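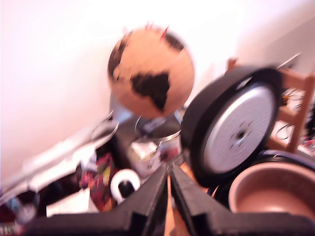
Drimance household clutter set, README

Version 2, March 2024. Quick notes, will tidy when there's time.

What it is

Photos and a word list of ordinary stuff piled up on tables and shelves before it gets sorted. Kitchen things, tape, cans, bags, cords, toys, whatever was there. Meant for people who write sorting guides, inventory lists, labels for donation boxes. We started it for the Domínguez clearance jobs, where every crew had its own word for the same thing and the sheets never matched.

Things photographed in their mess. Nothing wiped down or lined up first. If a bag covers half the table then the bag stays.

What's in the folder

photos/ the pictures, one subfolder per room
words.csv item words, one per line, with the group they go in
unsure.csv anything we couldn't name, read the part on unsure items before using
notes/ loose notes from the sorting, spelling is what it is

Groups

Seven groups right now:

kitchen: pots, cookers, lids, pans, cans with or without food
paper and desk: globes, folders, pens, tape
cords: all cables, plugged in or not
bags and wrap: plastic, paper, sheets of either
furniture: chairs, stools, small shelves
wear: glasses, goggles, hats, gloves
other: last resort, please don't dump everything in here

Globes went under toys in February. Moved. If you have the old words.csv throw it out, the two don't mix.

How we name things

Plain word first, then what sets it apart. "can, metal" and not the brand. "pot, inner" if it's the inside part of a cooker. Color only if you can see it well. A blurry globe is still "globe", don't try to read countries off it.

A round thing with a black rim and a plate full of holes could be a cooker lid or could be a wheel. If it's near an open cooker we write "lid?" with the question mark. Question mark stays in the file until sombody holds the thing and checks. Do not strip them when you import!!

Roll of tape = one word, "tape". Don't guess the kind.

Bag or sheet: if you can't see an opening use "plastic, crumpled". It took 20 minutes of arguing to get to that so please leave it.

Cables hanging on a chair: both get a line. The chair is furniture, the cables are cords, they are not one item. Same for a pot sitting inside a cooker, separate lines, put the cooker's line number in the "with" column.

Close views

Some pictures show one thing very close and little else. These get a word only if the shape is good enough. A pale face in a dark rim with a notch at the bottom middle: write "goggles?" and move on. Clear blobs, smudges and little marks on a surface don't get lines of their own. Put them in remarks if you care.

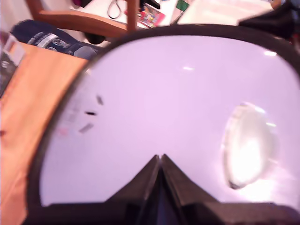
Erkberg wrote in to say the question marks are fine for a list but no good on a donation box, and could we please give each unsure item a fallback group so the box at least ends up on the right shelf. Also that "wear" is too narrow, goggles and helmets should sit with sports gear.

Fallback column added, see below. Sports gear: not yet. Would need to redo the wear lines and there are over 30 of them.

Unsure items

unsure.csv has these columns: line, best word, second word, fallback, remarks. Best word can be blank. Fallback can't. If both words are in the same group just use that group.

Known problems

Shiny things get named wrong a lot, esp. metal cans and the insides of pots.
Rooms aren't even. Kitchen stuff is way ahead of everything else, wear is thin.
Some lines in notes/ still use the old Elto sheet words ("vessel", "strap goods"). Match by hand.
Spelling: gray, color. Fix it if you see the other kind.
"with" column is empty in the older lines. Means not filled in, doesnt mean the item was alone.

Adding to it

New lines go at the bottom of words.csv, don't re-sort the file. Check for the word first. New group only if you have things for it already on the table. Send changes to the Drimance list, with the photo folder name in the subject.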